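The Cloth Shelf

Elba Echeverría used to lose an afternoon a month to her kitchen cloths. They came out of the dryer in a heap, went into a drawer in a heap, and came out of the drawer smelling faintly of onions. When she moved to a smaller apartment in September, the kitchen had only three drawers, and the cloths didn't get one.

"I had a white shelf unit left over from the bathroom in the old place," she says. "I put it by the back door and started hanging things on it. That was the whole plan."

Cleaning cloths are a part of the house most of us never organize. We buy them in packs, use the top two until they're gray, and push the rest to the back. Delia Núñez ran the housekeeping department of a 105-room hotel for many years before she began helping people set up their laundry rooms, and she says the drawer is usually where the trouble starts. A cloth that goes away damp will smell. A cloth folded into a tight stack at the back never gets picked. Her clients tend to own plenty of cloths and use very few of them.

What she recommends is an open shelf with slats or ribs, so air can get underneath, and cloths laid or draped in a single layer. They can go over the front edge. It doesn't look like a linen closet in a catalog, and she tells people that on the first visit so they don't expect one.

Color does most of the work after that. In the hotel, every color had a room it belonged to, and a red cloth found in a kitchen went straight into the wash. At home the rules can be looser. Núñez keeps yellow for dusting, blue for glass and mirrors, and red for the bathroom floor. Orange is for the stove and anything greasy. Beige ones are for drying dishes, and they are the only cloths in her house that get ironed, a habit she admits is left over from her mother.
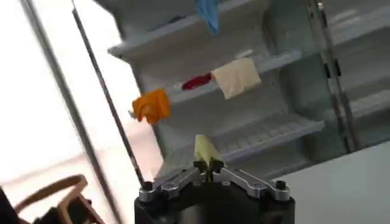

The colors themselves don't matter much, as long as everyone in the house agrees on them. Tadeo Escobar, who shares a house with his sister and her two sons, wrote his list on a strip of masking tape and stuck it to the side of the shelf. The boys ignored it for weeks. Then one of them wiped the dinner table with the cloth used for the dog's feet, his mother found out, and the list has been followed fairly well ever since.

Escobar's shelf is in the garage, next to the washer. He bought it used from Cordeiro, a restaurant supply store that was clearing out its back room, and spent a Sunday's worth of elbow grease getting old label glue off it. He would buy a narrower one if he did it again. A deep shelf invites you to put a second row behind the first, and whatever is in the second row gets forgotten.

Washing is the next thing people ask about. Núñez washes her cloths apart from clothes and towels, without fabric softener, which leaves a coating that keeps the cloth from picking up water. Red and orange ones go through on their own the first few times. She shakes each cloth hard when it comes out of the machine and hangs it straight on the shelf if the weather is dry. In a humid month she runs the dryer on low first.

Olga Tapia has a different view on the dryer. She cleans houses for a living and washes cloths every evening, so she has strong feelings about lint. Cotton and microfiber never go in together at her place. The cotton sheds, the microfiber grabs it, and the next morning she is leaving fuzz on a client's windows. She keeps two mesh bags hanging on the washer handle and sorts as she unloads the car.

How many cloths does a household need? Tapia, who works in other people's homes, owns 52 and counts them. Núñez thinks six of each kind is enough for a family and two of each will do for one person who washes often. Echeverría got rid of more than half of hers. The worst ones went to Domingo Figueroa, her neighbor, who fixes bicycles and will take any rag with some life left in it.

Folding is optional. Echeverría folds the dish towels in thirds and drapes them so the short end hangs down, where she can grab it with one hand while holding a pan in the other. The dusting cloths she just drops in place. A crumpled cloth dries more slowly than a flat one, so she tries to spread out anything that is still damp, and she leaves the bottom shelf open for things that come in wet from the yard.

She has made one change since she started. At first the shelf stood tight against the wall, and in the rainy weeks the paint behind it began to spot. She pulled it forward by the width of her hand, wiped the wall down with vinegar, and moved the damp things to the end nearest the door. The spots haven't come back so far.

The drawer space she saved went to the baking sheets, which had been living in the oven. She still takes them out to check before she turns it on.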